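## Tanico changes soaking step in mung bean batter mix

Tanico has revised the preparation directions for its sprouted mung bean batter, sold chilled at the Jorkville market and through Lelunent grocers. The new labels go on tubs from September.

The old directions called for the batter to rest at room temperature for 60 minutes before cooking. The revised ones drop the rest and ask the cook to stir in 2 tablespoons of water per 200 grams of batter, then use it straight from the fridge. Grated ginger and green chilli can be added at the same stage. Salt goes in last.

Svitlana Kravchuk, who runs the test kitchen, said the resting step dated from an earlier recipe that contained rice flour. "The flour needed time to take up water. The current batter is ground sprouts, cumin and salt, and a rest only makes it darker in colour," she said.

The pan temperature is unchanged at medium. Batter should be spread thin from the centre with the back of a ladle and cooked until the edges lift. A 200 gram portion makes 6 small pancakes.

Tubs with the old label remain on sale at Lưu in Jorkville until stock runs out. The ingredients are the same in both.

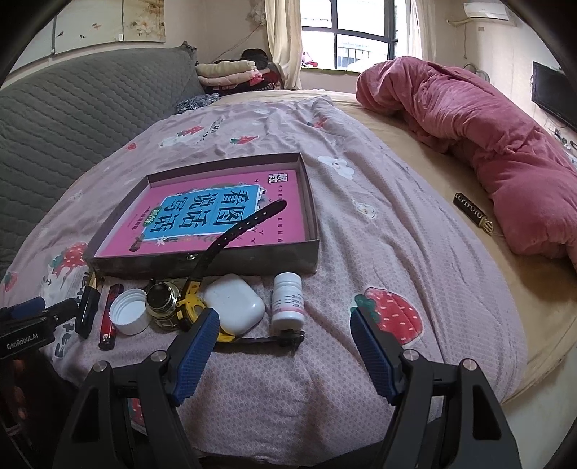

Can the new directions be used with a tub that has the old label?

The batter is the same, so either set of directions will work with it.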